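Thread on getting a secondhand table into shape and keeping it that way, now that the big one in our front room has been through a full winter of dinners.

1/ We bought it in December from a couple in Ekdale who were moving to a smaller place. It came apart into the top and two trestles. Measure your stairwell before you hand over money. We didn't, and Dagim had to take the banister off.

2/ The top had white rings all over one end. Those are moisture in the finish, so they can often be fixed. Black rings are down in the wood and need sanding.

3/ For the white ones I laid a cotton dish towel over the spot and ran a warm iron over it for a few seconds at a time, no steam. Lift and look every time. Most of them went. One near the corner didn't and I've stopped caring.

4/ Wobble: check the floor first. I spent an evening tightening bolts and the problem was a low board under one leg. A slice of cork fixed it.

5/ If the bolts really are loose, tighten them all halfway, then go around again. Doing one all the way at a time pulls the frame crooked.

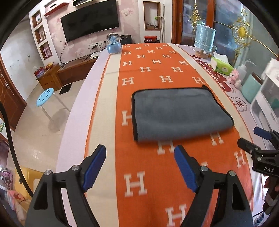
6/ Crumbs get into the joint where the leaves meet. A dry paintbrush gets them out better than the vacuum does. Go over it before wiping, or you make paste.

7/ Wiping: barely damp, then dry right after. I used to use a kitchen spray and it left the top sticky. Plain water and a drop of dish soap took that off in two passes.

8/ Wax or oil? Depends on what's already on there. Ekaette Afolabi at the Wevdale repair evening told me to put a drop of water on a hidden spot underneath. If it beads, there's a sealed finish, and oil will sit on top and go gummy. Mine beaded. I left it alone.

9/ Candle wax: let it go hard, push it off with an old plastic card, then rub what's left with a soft rag. No knives. The previous owners used a knife and I can show you where.

10/ Keep it away from the radiator. Ours was too close for the first few weeks and the far leaf cupped a little. We moved it 3 feet and it has mostly settled.

11/ Total cost: 200 for the table, 60 for the van. The cork was from a bottle.

12/ Someone asked about chairs. We still have the folding ones. Siiri is selling a set and I'm going to look at them Saturday.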